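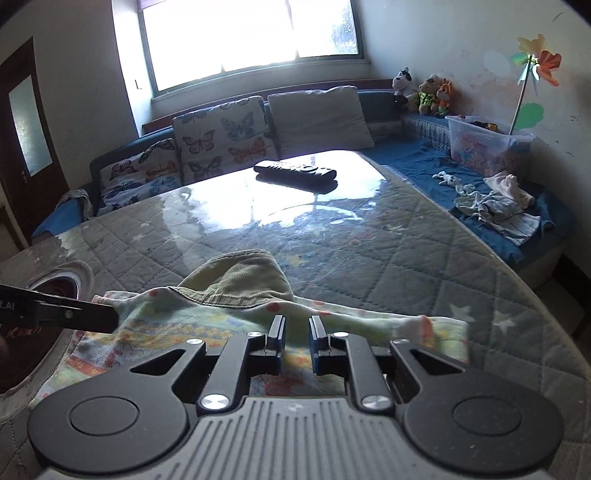

Laver un gilet en laine sans le feutrer : votre méthode ?

panagiotis_v
Bonjour à tous. Le français n'est pas ma langue maternelle, je vous prie donc d'excuser mes fautes. J'ai acheté en novembre un gilet de la marque Kevetti, en laine, et je l'ai porté tout l'hiver. Maintenant je voudrais le laver avant de le ranger. L'étiquette dit « lavage à la main », mais ma machine possède un programme laine à 22 degrés. Est-ce que je peux avoir confiance dans ce programme ? Le gilet pèse 438 grammes, je l'ai mis sur la balance de cuisine.
Panagiotis Vidmar

Langlois
Bonjour Panagiotis. À la main, sans hésiter. J'ai perdu deux pulls avec un programme laine, et l'un des deux va très bien à ma nièce de six ans.

nour.srour
Je ne suis pas d'accord avec Langlois. Je lave tous mes lainages en machine depuis des années, dans un filet, avec l'essorage à 500 tours et pas plus. Ce qui feutre la laine, c'est le frottement et le changement brusque de température. Quand on frotte à la main dans le lavabo, on fait parfois pire que la machine.

Langlois
Il ne faut pas frotter, justement. On presse, on laisse tremper dix minutes, on rince à la même température.

panagiotis_v
Merci pour vos réponses. J'ai encore une question concernant le séchage. Chez mes parents on suspendait tout sur le fil, mais j'ai lu qu'il faut sécher à plat. Est-ce vraiment nécessaire pour un gilet ?

nour.srour
Oui, à plat, sur une serviette, loin du radiateur. Sinon les épaules se déforment et les poches tombent. Et une fois sec, on le plie, pas de cintre. Je mets la mienne, de photo, prise au salon :
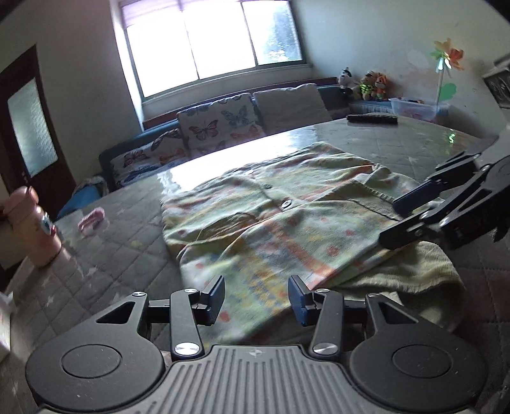

Gilet vert à motifs, plié sur la table.

Piver
Joli vert. Pour la lessive, quelqu'un a-t-il déjà essayé la Wutarley sans rinçage ? Je l'ai vue en mercerie et le prix m'a un peu refroidie.

Langlois
Essayée une fois. L'odeur est trop forte pour moi. Je suis revenue au savon doux.

nour.srour
Moi je l'aime bien, mais je rince quand même.

panagiotis_v
Bonsoir, je reviens vous raconter. J'ai choisi la main, avec l'eau à 22 degrés comme le programme. Avant le lavage j'avais mesuré la manche : 38 cm sous le bras. Après le séchage à plat, toujours 38. Par contre, un bouton s'est décousu et la laine gratte un peu plus qu'avant. Est-ce que c'est le savon qui est mal rincé ?

Piver
Possible. Un deuxième rinçage avec une cuillère de vinaigre blanc, et recousez le bouton après.

nour.srour
Pas de vinaigre chez moi, mais le deuxième rinçage, oui.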